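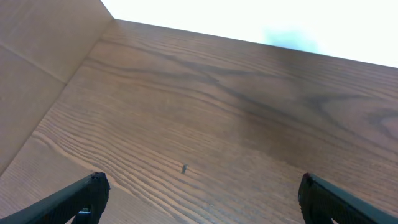
Furniture Care and Repair
Unit 4: Reading and Cleaning a Wooden Tabletop
Instructor: Stanisława Tomaszewski
Handout revised 24 May 2025

Grain

Grain is the pattern left by the way a tree grew and the way the wood was cut. A board sawn straight through the log usually shows wide, wavy bands near the middle and finer, tighter lines toward the sides. A board cut along the radius shows straighter lines from one side to the other.

Ash and oak both have large pores in the wood formed early in the season. Stain collects in these pores, so the lines come out darker than the wood between them. The two can be hard to tell apart once they are stained. Look for ray fleck, the short shiny marks found on quartered oak. Ash has rays too, but they are too small to see easily.

A knot is the base of a branch. The grain bends around it, and the lines next to it curve even if the knot itself was cut away.

Solid wood or veneer

Look at the edge and the end. On a solid board the lines on top continue down the end grain. On veneer they stop at the edge, or a separate strip has been glued on. Check the underside as well. A knot on top with nothing to match it below suggests veneer, though a thick board can fool you.

Do not sand until you have settled this. Modern veneer is often thinner than a millimeter.

Color

Uneven color has several causes: natural variation in the wood, stain taken up unevenly, sunlight, or an old finish that has worn thin. Glare also makes a surface look paler than it is. Move the lamp or walk to the other side of the table before you write anything down.

Specks and small marks

Work in this order and stop when the mark is gone.

1. Brush with a soft, dry brush.
2. Wipe along the grain with a barely damp cotton cloth. Dry at once.
3. Lift gently with a fingernail or a plastic card held nearly flat.
4. Test mineral spirits on the underside. If the finish is unchanged after 11 minutes, try a little on the mark.

A mark that stays after step 4 is probably in the finish or in the wood. Record it and leave it for Unit 5. Gray-black marks in oak can come from iron and water together, and these need oxalic acid. Segundo Sotelo will demonstrate that in the Witley workshop. Gloves and eye protection are required.

For next time

Read pages 39 to 46 in the course packet. Fill in one condition sheet for a table at home, with a sketch showing the direction of the grain and the position of each mark.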